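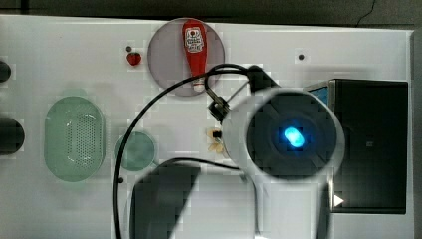

Red squeeze bottle on a gray plate, with a small strawberry beside it.

Progress report to the Visard fund
Kitchen Words, evening language course in Clokau
Prepared by Miroslava Čierny, course coordinator

In this period the course has continued in both groups, beginners and intermediate. We have now 43 adults registered, most of them parents who work in the packing halls at Prokunport. The lessons start at 6:30 p.m., which is better for the day shift, but the people from the late shift still cannot come. Birsen Kılıçarslan has offered to teach a morning group for them, and we would like to begin it in July if the room is free.

The picture dictionary is the part which took the most time. We planned to finish it in spring, and we did not. It has 76 pages at this moment, and the chapters on shopping and on cooking are complete. The chapter on food labels and allergies was written two times, as the first version used too many long words and the beginners could not read it alone.

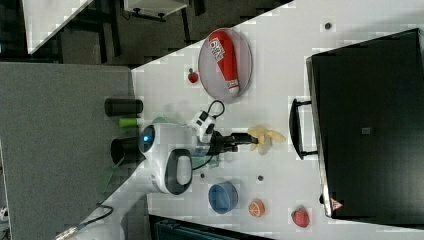
Vlastimil Danko corrected the second version and tested it with his group during three lessons. They asked for larger letters and for the plural of each word, and both changes are made. The Bartoš print shop will give us a new price for the larger format.

From the grant we have spent 3424 euros until now, mainly for teacher hours and for printing of the first two chapters. There remain 2000 euros. This is enough for the printing, but I must say openly that it does not cover the morning group. I will send a separate request with the hours written out. 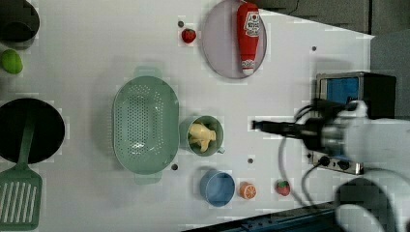
Speaking is still weaker than reading in both groups. The learners know the names of foods very well, but the names of tools make them trouble, and they avoid them by pointing. "Colander" is a good case. In the photo it is the mint-green one with many small holes and a handle at each end, and in the last test only a few could name it, although many wrote a correct sentence about how it is used. We accept such an answer now as half correct, and Dwayne Benavides has added more speaking in pairs at the start of each lesson.

Open points for the next period:
- the decision about the morning group
- the last chapter of the dictionary - Vlastimil Rusnák has the draft
- new chairs for the small room, as two are broken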